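Skadik Hand-Held Gripper: build notes and data card

Revision of 2021-10-20. Maintained by Hafþór Norðdahl and Stefaniia Vakulenko.

Summary

Skadik is a hand-held gripper with a camera on the body, built in a shared workshop. An operator carries it by hand and performs ordinary picking and placing tasks. The recordings are used to train a policy for a small arm that carries the same fingers. This card covers the second hardware version and the recordings made with it. Recordings from the first version are in a separate folder and should not be mixed in; the camera angle changed between versions and the finger pads are a different shape.

Contents of the release

recordings/ -- 93 episodes, one directory each
calibration/ -- intrinsics and hand-eye transform for each of the 2 bodies
cad/ -- printable parts, STEP and STL
firmware/ -- trigger and encoder board
tools/ -- sync, trim and export scripts

Each episode directory holds the video, the encoder log and a short text file with the task name and operator initials. The encoder logs at 1000 Hz. Video timestamps come from the host clock and are aligned to the encoder log by tools/sync. Run the sync before the trim. The trim script does not check the order and will cut the wrong section without a warning.

Hardware

The body is printed in two halves and closed with M3 screws into heat-set inserts. Print the halves with the split face down. Supports are needed only inside the trigger guard. The fingers are cast in a soft urethane over a printed core and can be swapped without opening the body. Let new castings cure fully before fitting them, or they take a set from the first hard grasp.

The trigger linkage is the weakest part of the design. Bent Kirkegaard drew a replacement with a longer pivot pin in May, and all episodes in this release were recorded with that linkage. The older STL is kept in cad/old for people who already have the short pin. 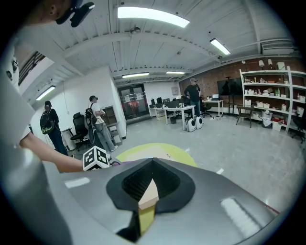
Play in the linkage shows up in the encoder log as a flat step at the start of each closing motion. A small step is normal. If it grows over a session, tighten the pivot and repeat the zeroing procedure, then discard the episodes recorded after the last good zero.

Recording procedure

1. Power the encoder board and wait for the steady LED.
2. Close the fingers fully, hold, and press the zero button.
3. Start the host recorder, then open and close the fingers twice. The sync script looks for these two closures.
4. Perform the task.
5. Stop the recorder with the fingers open.

Operators were told to move at a normal pace and to leave failed grasps in. Failed grasps are marked "f" in the task file. Malou Kjærgaard went through the marks a second time and corrected those that disagreed with the video.

Known problems

Ceiling lights leave strong reflections on the body shell. We tried matte spray on one shell; it wore off at the grip and was not repeated.

Other people using the workshop may appear in the background. Everyone recorded has agreed to release for research use. Do not attempt to identify anyone. Audio was removed at export.

The room was not reset between episodes. Furniture and equipment move from one session to the next, so a random split by episode will put near-identical backgrounds in both train and test. Split by session instead. The session lists are in tools/splits.

Export to the Arora format drops the encoder velocity column. Recompute it from position if you need it.

Contact

Open an issue for anything in tools/ or firmware/. Questions about castings and spare fingers go to Birthe Lauritsen, who keeps the molds.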